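# Bench notebook, Nov 1, 2024
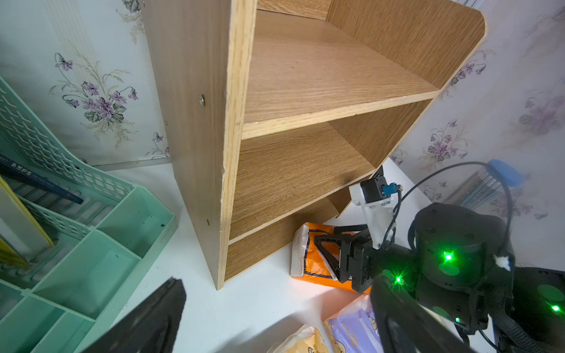
p. 30

Desk shelf day! I've wanted to get to this one for ages and the little oak-grain unit finally has its spot on the white tabletop, up against the violet wallpaper. I love how the purple flowers look behind that light wood. Wiebke Kleinschmidt wanted plain paint for the wall back in June and I'm so glad she lost that argument (sorry, Wiebke).

Notes on the unit itself, for whoever does the drawing:

- Tall side on the left, curved top on the right. Keep the curve! It makes the whole thing friendlier.
- Two open compartments. Lower one has a back panel in the same grain.
- Front edge of the left side is slightly chipped. Try the Wunderlich wax stick in the palest shade before anybody talks about new edging.
- Small silver screw head near the upper middle of the left side. I'd leave it showing. Donnie Matheson wants a cap on it.

The mint-green organizer is next to it for now, with the dark blue book and the yellow folder leaning in it. Great color with the wood, and the lattice walls keep it from looking heavy. The folder leans a lot, though. Question for the group: does the book move over to the shelf, lower compartment, spine out? I say yes. The folder can stay where it is, I like that bit of yellow on the left.

Things to try next:

1. Book in the lower compartment, folder alone in the organizer. See if it slides.
2. Small stuff on the upper shelf only. Donnie has 2 Amel pen cups in his drawer, ask him.
3. Felt dots under the base. We bought a bag of 1,000 from Grorden, so no excuses, use as many as you like.

Wiebke asked if the Briltatton layout sheet still applies. Partly. It has the organizer on the right, and I much prefer it on the left with the tall side panel between it and the compartments. I'll mark up her copy and leave it on the bench.

Wax stick is in the top drawer, behind the tape.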